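How many demos before the policy stops being silly?
Forum: Learning from Demonstration > Data collection

besia_bench
Hi all, long-time reader, and I finally have something worth asking. We're teaching an arm to clear mixed items out of a metal bin, and I've recorded 382 demonstrations by teleoperation so far. It does fine on round things and goes to pieces on anything with a handle. My plan is to keep recording until it sorts itself out, but my shoulders would love a second opinion before I sit down for another month of this!

Ritamside
Oh, I feel for your shoulders. How are you placing the items between takes? We got up to 1,122 on our last set and a good half of them looked like the same take, because I kept setting things down the same comfortable way without noticing.

besia_bench
By hand, and yes, probably too tidily. I do swap the items every 25 takes.

okafor_grips
I'll disagree a little with where this is heading. Shuffling is lovely, but if your handle grasps are inconsistent then more variety just gives the model more ways to be confused. Pick one way to grab a handle, stick to it for a while, and see if the numbers move.

Ritamside
Respectfully, no! One way to grab means it only ever learns one way, and the first time a handle lands against a wall you're stuck. I'd take messy and varied every time.
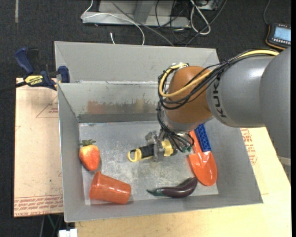 besia_bench
Handles are my whole headache, so let me try to be fair to both of you. I've mostly been gripping across the middle with the thing lying nearly flat, which I suppose is Okafor's method without my having planned it. The yellow-and-black one in the gripper is that sort of grasp. The orange trowel leaning on the right wall with its blue handle up is the sort I keep skipping, and I have maybe 10 decent takes of anything in that position.

okafor_grips
Well, there's your gap. I still say keep the grasp the same, but record a batch with handles up against the walls, all four sides if you can reach them.

himadent_lurker
Keep your failed takes too, please, just label them. I threw mine out and was sorry by March.

besia_bench
Will do both, thank you all. Walls first, after coffee.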